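3.2 Preparar a mesa antes de arrumar os peluches

Estas instruções aplicam-se à mesa branca Mundholm, usada com cortinas pretas à volta.

1. Retire tudo o que estiver sobre o tampo e limpe-o com um pano seco.
2. Feche as cortinas do fundo e do lado esquerdo.
3. Coloque dois peluches sobre o tampo, afastados um do outro.
4. Ponha um de pé, apoiado nas quatro patas, e deite o outro de lado, mais perto da borda da frente.
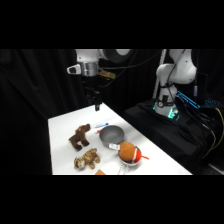
Fig. 3 - Peluche castanho-escuro de pé e tigre às riscas deitado de lado, sobre o tampo branco.

5. Verifique se o peluche de pé se mantém estável. Se tombar, abra-lhe um pouco as patas e volte a pousá-lo.
6. No fim, guarde os peluches na caixa Bollik - os maiores no fundo.

Nota: a luz forte torna visíveis o pó e os pelos soltos. Escove os peluches fora da mesa.

Cuidado: não use produtos abrasivos no tampo nem pouse nele peluches húmidos. As manchas antigas tratam-se como indicado na secção 2.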